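Bench notebook, evaluation of the Cekero two-finger gripper kit
04/09/2024

Continued from the June entry. The kit is on loan from Makitora for 18 working days, of which seven remain. The purpose of this entry is to record the state of the wrist camera and the finger setup before a recommendation is made on purchase.

The supplied fingers were fitted according to the manual. The linkage screws were tightened by hand and marked in the log. The Kileno software accepted the new wrist camera without a restart, although the exposure setting had to be entered again - this was also noted in June and should be raised with the supplier.

Views were saved with the fingers apart, over the bench surface and over the red toy car.

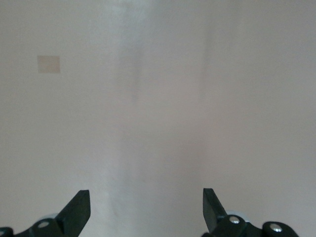
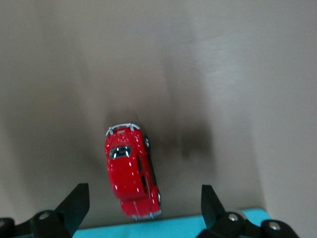 Handling and Automation Section, Vlček Workshop

Both fingertips remain in view at the bottom of the image, as the data sheet states. Reflected light on the bare surface is a concern. The pale band near the left fingertip could be taken for an edge by the detection software, and the threshold should be reviewed before any scored trials. The car stands out well by color, but its glossy paint returns small white highlights, and the front end is softer than the rear. The focus setting is to be checked against the manual.

Open items:
- Obtain a written price for spare fingertips. The quotation covers the base kit only, at 833 before tax.
- Ask whether the 15-month warranty includes the linkage.
- Repeat the views with the overhead light dimmed.

No recommendation is entered at this stage. Colleagues using the bench are asked to leave the camera mount as set.

Related entries
Cekero kit: unpacking and parts check
Kileno software: camera settings
Bench lighting notes

Comments (2) | Shares (0)
Contact the section | Back to top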